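Drellance two-arm kit

I built mine in February on the workshop bench, with Jadwiga Wieczorek reading me the manual. You get two arms, two black grippers and all the cables for $900. I went straight to screw-top bottles!
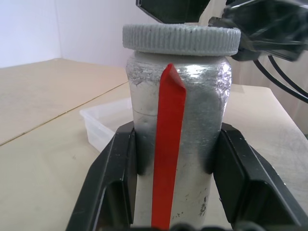
Holding and opening

One gripper holds the silver body, the other goes up to the lid (a wide ribbed one is the easiest to start with).

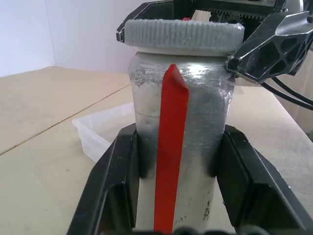 Go slow on the squeeze setting, too. I run mine at 17 and leave it there for jars.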